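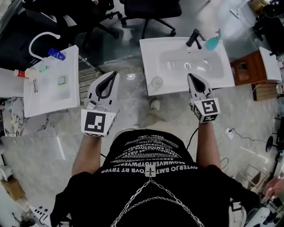
Gellelia Community Help
Work and Workplaces > New technology on the job

Our cleaning crew is being asked to record hand movements for robot training. Should I be worried for them, and what do I ask for?

Posted by Annatjie Le Roux, February 24, 2020

Hello all, and thank you in advance for reading, I know I tend to go on. I supervise the housekeeping crew at a serviced apartment building in Nindau. There are 28 of us counting the laundry, and most have been here longer than I have. Last August the owners brought in two floor scrubbing machines for the corridors, and after some grumbling everyone got used to them. The machines do the long carpet-free stretches at night and my people no longer come in at four in the morning, so I can't say it was a bad thing. One of the older ladies did lose the early shift allowance, though, and she still brings it up with me, and I think she's right to.

Now the owners have signed on with an outfit called Clustiner. They want to teach robots to do bathrooms: wiping basins and taps, putting the soap back where it belongs, moving a guest's glasses off the edge of the sink without scratching them, that sort of thing. They have asked for people from my crew to go over to their workshop, where they have a number of sinks and vanities set up, and do the jobs while holding a pair of hand-held grippers in place of using their own fingers. Everything gets recorded. It would be in normal working hours, for a few weeks, with people taking turns.

Some of my crew are keen because it sounds easier on the knees than real bathrooms. Others have told me flat out they won't train their own replacement. I find I can't answer either lot properly. Is it hard work? Does it really lead to fewer jobs? And what should I be asking the owners for before I put anyone's name down? I would be so grateful to hear from anybody who has been through something like it.

2 people found this useful to read

Beathag Cowie

Dear Annatjie, I have been through something very like it, from the worker's side, so let me put the kettle on and tell you how it went for me.

I spent a season doing the same sort of recording at Sotelo, after nine years cleaning in a hospital. The first few days are funny more than anything. You have wiped ten thousand taps in your life and suddenly you can't pick up a bottle! Your hands know what to do and the grippers don't, and you have to slow right down and come at things squarely. A flat sliver of soap was my enemy. I would chase it around the basin until I wanted to throw it out the window. By the second week I was quick enough, and I'll admit I was rather proud of myself.

As for whether it is hard: it is easier on the knees and back, your crew are right about that, but it is tiring in the forearms and in the thumbs. You are holding your arms out in front of you and squeezing, over and over. We started with long sessions and two of us ended up with sore wrists. After that they cut it to short turns with a proper sit-down between, and it was much better. Please ask for that from the first day and don't wait for somebody to get hurt. If any of your people already have trouble with their hands, I would want them to be able to say no without having to explain themselves to the whole crew.

The other thing I'd tell you is that it is dull. In ordinary cleaning you move from room to room, you have a word with people, you finish a floor and feel you've done something. With the recording you tidy the sink, somebody messes it up again, and you tidy it again. Some people find that restful. I brought it up with our lead, Réka Gulyás, and she let us swap stations through the day and choose the order of the jobs, and the mood improved a good deal. She also started asking us how we would do a thing before telling us how she wanted it done, and I only wish that had been from the beginning. We knew, for instance, that you do the tap before the basin, because the drips go down. They had it written the other way about.

On the jobs question I can only say what I saw. Nobody at my old hospital was let go on account of it while I was in touch with them. I can't promise you that will be so in Nindau.

Hope that helps a little, and do write back and tell us how you get on.

Thanked by Annatjie Le Roux

Neville Whitlock

Don't do it. Once they've got the recordings they don't need you. Same thing happened with the checkouts.

Alaric Bellamy

I understand where Neville is coming from, but Annatjie may not have the choice of stopping it, so here is what I would get in writing. I was a shop steward in a packing plant for a good while, and we had three rounds of new machinery in that time. The rounds that went badly were the ones where everything was agreed with a handshake.

Ask for these before any names go down:

That taking part is voluntary, and that someone who says no keeps the same hours and the same rooms.

That the pay is no lower than a normal shift, allowances included. Your lady with the early shift is exactly the reason I mention it. If the recording is counted as skilled work for Clustiner's purposes, it is fair to ask for a bit on top. We got an extra $10 a shift for training duties, which was modest, but people felt it.

What is recorded. Hands and sinks are one thing, faces and voices and chatter are another. Ask who keeps the recordings, and whether they could ever be used to judge how fast a person works. I would want a plain no to that last one, signed.

Who covers the real bathrooms while part of the crew is away. This gets forgotten every time. If the ones left behind have to do extra rooms, you will have bad feeling between the two groups before the first week is out.

What the owners plan to do if the robots come. They may say they don't know, and that could well be true. Then ask for notice of any change to staffing, and a commitment to offer retraining first. At our plant, the people who had helped set up the machines were the ones kept on to look after them, and a couple of them ended up better paid than before. Others took a payout and some of those were sorry afterwards. I don't want to paint it rosier than it was.

I'd also sit the whole crew down together before you answer the owners, keen ones and unwilling ones in the same room, with something decent to eat. Let the unwilling ones speak first.

Comment from Annatjie Le Roux

Thank you both so much, and thank you too, Neville, I do hear you and so do several of my crew. I hadn't thought at all about who covers the rooms – that alone would have caught me out. Beathag, I laughed out loud at the soap. I have asked the owners for a meeting and I'm bringing Alaric's list with me, with the short turns added at the top. Two of the crew are coming in with me, one for and one against. I'll post again when we've had it.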